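Ticket 1453: Shared calendar shows room bookings 9 hours off
Product: Drinder Rooms
Site: Wundberg, main office
Status: Open, waiting on vendor

Bookings made from the web page land in the right slot. The same bookings opened in the desktop client are 9 hours late. Phones are fine. First report came in from the open-plan floor, then from accounts.

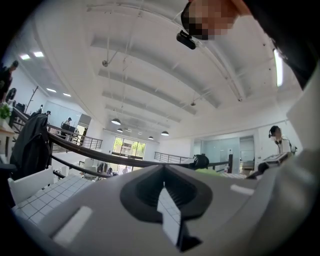
Last changed: Jun 28, 2026

Tried so far:

Cleared the client cache and signed in again. No change.

Checked the time zone on the mail server and on two desktops. All correct.

Made a test booking for 2:00 pm. Web shows 2:00 pm, desktop shows 11:00 pm. Deleted it and made it again from the desktop. Now the web page is wrong and the desktop is right.

Exported the room list. Of 48 rooms, 3 have a blank time zone field, and those are the ones people complained about. They were added after the Troron import in September. The import sheet has no column for time zone, so the field stayed empty and the client falls back to its own default.
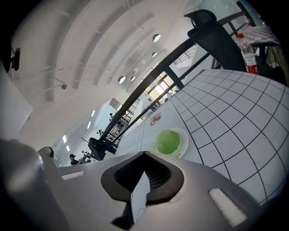 Wanigasekara: Same fault at our end after the same import. Filling in the field fixed new bookings only. The old ones stayed wrong until we removed and re-sent them. Repeating meetings have to be ended and started over, editing the series does nothing.

Set the field by hand on the first room. New test booking matches in web and desktop. Existing bookings in that room are still late, as in the reply.

To do: other two rooms, then export the old bookings before removing any. Asked Drinder if the default can be changed on the server. No answer yet.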